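Home | Notebook | Cell Rules | Parts | People | Log in

Bin cell notebook, June: house rules, second go

Me again, at the bench with cold coffee. Fengying asked for the rules in one place before the Brivgate people visit, so I'm typing up what we agreed on and arguing with myself as I go.

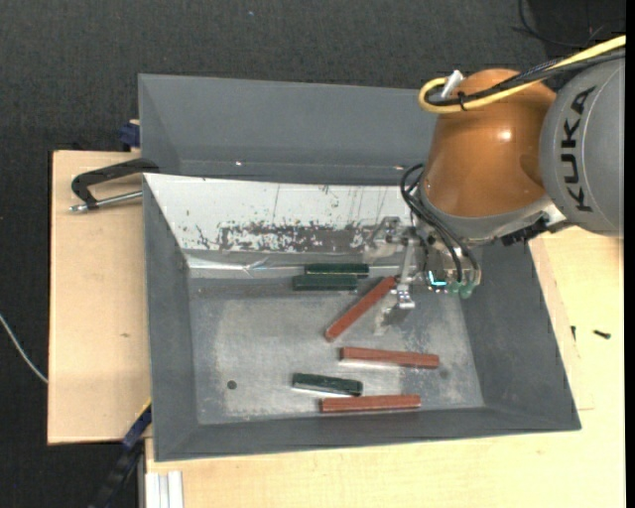
Clamps and the bin

The bin gets clamped to the wood before anyone touches the pendant, every time, even for "just one pick" (I know who I'm talking about, and it's me). Push on the rim with your hand after tightening. If it moves, re-clamp and redo the bin frame, don't nudge the offset by hand! Cathal nudged it last month and we spent a whole afternoon chasing 3 mm.

Loose hardware: I want screws in the tray when you're done with them. There are a couple of little black screw-like bits on the wood right of the bin as I write, so yes, rule number one needs work.

Cables and hoses

Run the wrist through its full turn at slow speed with a new program and watch the yellow cable loop and the hoses the whole way. Slack is fine, rubbing isn't. Anyone can call a stop, and the person on the pendant doesn't get to argue until the arm is still. Gifty wants a cable tie check on the weekly sheet. Agreed, added.

Going near the floor

The finger tip gets close to the bin floor on low picks, so the approach height is a shared number and lives in the Ela config, not in your own copy. Change it, write it here, initial it. Same for the block list: red-brown and green are separate entries, the red-brown ones being longer, and please don't merge them again.

Logging

Run 989 is the last one on the old rules. From the next one up, every missed pick gets a line, even the boring ones. Skumgate wants 98 percent before they'll talk about a second cell and I'd like us to have earned it on paper.

Still open: who signs off on a worn bin? Edem says whoever finds it. I say two people. Ask Fengying.

Comments (3)

Edem Tetteh: Two people is fine by me if one of them can be on the phone.

Gifty Antwi: Tie check is on the sheet, bottom row. Can we put the stop rule at the top of the page?

Kojo Arthur: Moved my height out of my local copy. Sorry, all. Initialed it too.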